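Last updated in February

We use cookies to remember your reading preferences and to count visits. Accept | Manage settings

The long life of a gray bin: a talk with Rasha Haddadin about sorting what other people leave behind

Rasha Haddadin apologizes for the tea before she has poured it. The good kettle went home with a colleague over the holidays, she explains, and the one left at the Folton sorting room takes its time. So we wait, which suits me fine, and she starts talking about bins while her back is still turned.

"People want to hear about the treasures," she says. "They want the ring in the coat pocket. And we do get a ring now and then, and it's lovely when we do. But what I think about when I'm lying awake is bins. How deep they are. How high the wall is when you're reaching over it for the two hundredth time. Whether you can see what's at the bottom."

She has run the room for 5 years, long enough to have changed nearly everything in it except the light switches. It takes in household odds and ends from three drop-off points, the largest being the one behind the old Naylor furniture store, and it sorts them for resale, for parts, or for the sad corner by the back door. Last year 3,000 boxes came through. She gives me that figure with a small wince, as if she were confessing to it, and then sets down two mugs and a plate of date cookies that her cousin, Rasha Khoury, baked that morning.

Yes, there are two Rashas. They were named for the same grandmother, and they have worked side by side since the second year. In the building they go by their last names, like boys on a football team. "My mother can't stand it," says Haddadin. "She called here once and asked for Rasha, and whoever picked up said, which one, and she said, the one I gave birth to!"

I ask how a box gets sorted, start to finish, and she brightens. It's plain that she has been hoping for the question.

"You don't sort out of the box. That was the first thing I stopped. When I came, everyone would stand there with a box on one hip, picking things off the top, and whatever was at the bottom stayed at the bottom until somebody felt brave. Now it all gets put in a bin, a few things at a time, with space between them. You want to look down and see each thing lying there by itself. A handful is plenty. If you've got a heap, you've gone too fast."

The bins themselves came from a plant nursery in Nurnley that was closing its doors. Haddadin drove over for a set of shelves and came back with the bins as well, tied down in a borrowed truck. She was told they had been used for potting mix, and for the first month everything that passed through them smelled faintly of peat. They had wheels once. Khoury took those off because the floor of the room has a slope to it, and a full bin, left to itself, would wander toward the restrooms.

"We've talked about repainting," Haddadin says. "We talk about it every spring. And then spring is when everybody cleans out the garage, so there goes the painting."

Is it bad for the things, being set down on a surface like that? She thinks about this for a while, turning a cookie over.

"No. It's the other way around, really, the things are bad for the bins. A doll doesn't do any harm. But you get a piece of stone, or somebody's old tools, and you can tell me all day to lower it gently, I'm still going to let go half an inch too soon. Everyone does. You hear that little knock all day long in here. I hear it at home when the dishwasher's running."

The rule she is proudest of is one she calls hard and soft together. Most sorting rooms, she tells me, split soft goods from hard goods at the door, and she did it that way herself for a year. Then she noticed that her people were getting careless. The ones on soft goods stopped looking and only felt. The ones on hard goods wore thick gloves and moved fast, and by the afternoon they couldn't have told you what they had handled since lunch. So now things are mixed on purpose, and the person at the bin has to stop and think each time.

"A toy you pick up around the middle. A bottle, I like to take it by the body and leave the cap alone, you never know with a cap. And something heavy with a rough face on it, you get your fingers under and you don't drag. If those are all in front of you at once, you wake up a bit. You can't just go on rhythm."

We walk out to have a look, mugs in hand, past a wall of shelving with labels in Khoury's tidy capitals. Haddadin leans over the nearest wall of gray and goes quiet, and I realize she is doing it even now, deciding what goes where.
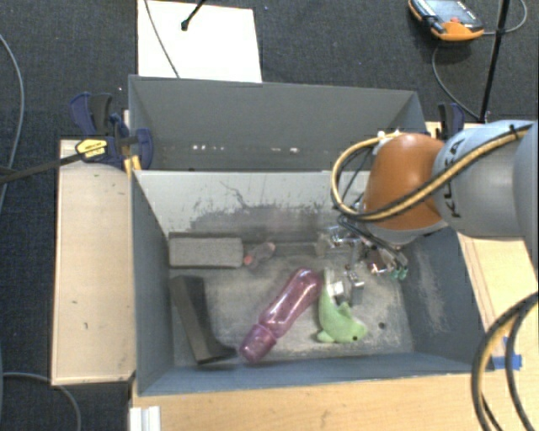

A pink bottle and a plush dolphin share the bin with harder company.

"Now the dolphin is easy," she says. "He's got his little tag, he's got his eye, somebody will want him. Plush we check at the seams first, always, and then he goes in the wash bag. I had one like that when I was small, only mine was a whale, and my brother said it was a potato." She laughs. "The bottle, I'd want to open it and have a sniff before I promised it to anybody. And the dark piece there with the foot on it, I'll be truthful with you, I don't know what that is. Khoury might. She has a gift for parts."

What happens to the things that even Khoury can't name?

"They get a shelf. There were 108 things on it the last time we did inventory, and I could take you through quite a few of them — there's a hinge I'm very fond of. Every so often a gentleman from the repair shop on Grulden Street comes by and stands in front of it with his hands behind him, as though he's at a museum. He'll take one thing, and he's happy for a week."

She is less cheerful on the subject of what gets thrown out. It bothers her, and she doesn't hide it. Cracked plastic is the worst, she says, along with anything that has been glued twice. She used to keep a lot of that back in hopes of finding someone who could use it, until the day she couldn't open the supply closet. Khoury cleared it over a long weekend while Haddadin was at a wedding, and they didn't speak of it for some time.

"She was right," Haddadin says now. "She was right and she brought me baklava, so what could I do. But I still look in the sad corner before I go home. Just a look. Sometimes a thing comes back out with me."

At home it's another story. She keeps almost nothing, she says, and her kitchen drawers would make me laugh. One spatula. One good knife. Her daughter complains that there's never a rubber band in the house. I ask if that comes from the job, and she says it was that way before, that she grew up in an apartment where four people shared one closet and you learned early what you could do without.

By now it's past four and the light over the shelves has gone yellowish. The kettle, forgotten, has clicked itself on and off again. Khoury puts her head around the door to ask whether the afternoon boxes can wait until tomorrow, and Haddadin says they can, and then, before Khoury has even gone, says well, maybe just the one.

She sends me off with the last of the cookies wrapped in a paper napkin and a request that I tell people to empty their pockets, and to tape their boxes on the bottom as well as the top.

"On the bottom," she calls after me across the parking lot. "Twice!"

200 shares | 5 comments

Enjoyed this conversation? Sign up for our newsletter and get the next one by email.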